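4.2 Color as a memory aid in shared storage

The most exciting result of the Imton survey came from a question we nearly left out. We had asked residents of the four shared houses how they kept track of small household goods (batteries, sewing supplies, spare fuses, medicine), and we expected labels to win easily. They did not. Of the 841 search episodes logged in the diaries, the quickest were those in which the person remembered a color first and a place second. "It's in the green one" was enough to send someone to the right shelf, even in houses where the green one had been moved twice since March.

This fits nicely with the earlier work at Pivon, where families sorted paper goods into colored folders and went on using the colors long after the written tabs had fallen off. Our data add something new, though. In the Imer house, where containers were all the same cloudy white, residents wrote longer and more careful labels than anyone else, and still opened an average of 3 containers before finding what they wanted. In the Munasinghe house, with its wild mix of hand-me-down tubs, labels were rare and often wrong, yet people went to the right tub on the first try again and again. We were delighted by this, and a little embarrassed, having spent most of the pilot designing a label sheet.

See-through walls deserve a separate word. A tinted but translucent tub gives two cues at once: the color, which can be recalled from another room, and a dim view of the contents, which helps once the person is standing in front of it. Residents liked this second cue a great deal. Several wrote that they could tell "full" from "nearly empty" across a kitchen, and one house used it to decide when to restock candles. Strongly tinted walls hide small items, however, and white thread in a pale tub was a regular source of complaint. Figure 3 shows tubs of the tinted type.
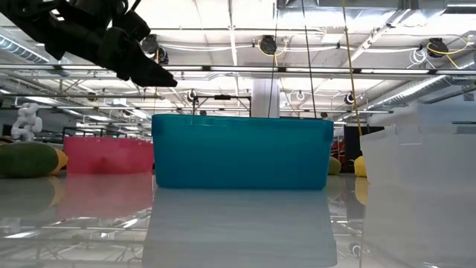

Figure 3. Translucent storage tubs in teal and pink-red on a glossy white tabletop.

How many colors can a household use before the system breaks down? The diaries suggest a fairly low ceiling. Houses with up to five colors had almost no mix-ups, while the one house with nine had constant trouble with neighboring shades, above all blue against teal. Lighting made this worse, and evening entries mention it often. We would love to see this tested with a larger group; a diary study of 50 households, yielding 1000 episodes or more, would be enough to separate the effect of the number of colors from the effect of how close the shades are.

A last point concerns newcomers. People who had lived in a house for less than a month leaned on labels much more than on color, and switched over gradually, usually without noticing. We return to this in Section 5.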